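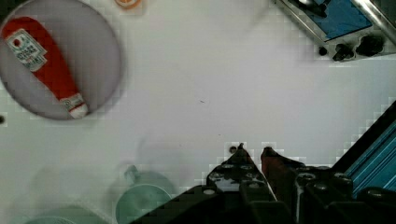 The tomato growers around Grindden sell most of their crop before it is planted. A processor sets the price in winter, the farmer signs, and the seedlings go in once the ground is warm enough, usually in April. What leaves the fields in late summer ends up as paste, and most of that paste ends up as the stuff in a red bottle with a white cap, lying across a plate at somebody's lunch. Few people who pick one up think about a contract.

Amato, the cannery on the Sadden road, buys from 9 farms. It used to buy from more. The smaller places dropped out when the plant stopped taking fruit by the wagonload and asked for full trailers only, delivered in a set two-hour slot. A farm with one old harvester cannot always promise that, and a trailer that misses its slot can sit in the sun until evening.

The harvest itself is short. Machines start before 5 a.m., while the fruit is cool and firm, and stop by noon. The vines are cut at the root and shaken, and the green tomatoes are sorted out and dropped back on the ground. Last season one field outside Grikwood gave 203 tons. The field next to it, on heavier soil, flooded twice in June and gave much less.

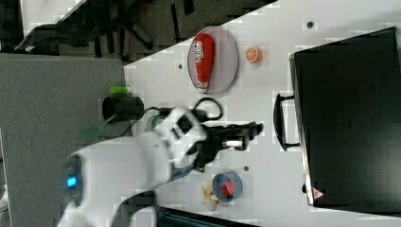 Paste keeps well, and that shapes the whole business. It is packed in drums and can wait for months until a bottler needs it, so the factory that fills the bottles may be far from any field. By then the growers have no say in what it becomes. Plastic has replaced glass for most of the trade, and a plastic bottle can be laid on its side on a gray plate, cap and all, without anyone worrying about it. Glass was heavier to ship and it broke. Growers noticed the change mainly because bottlers began asking for thicker paste.

Water is the worry now. Two of the farms have switched to drip lines, which cost a lot to put in and have to be pulled up before plowing. The others still run furrows from the canal and wait to see what the district allows them. Contracts for next year are being mailed out this month, with the price per ton left the same as before.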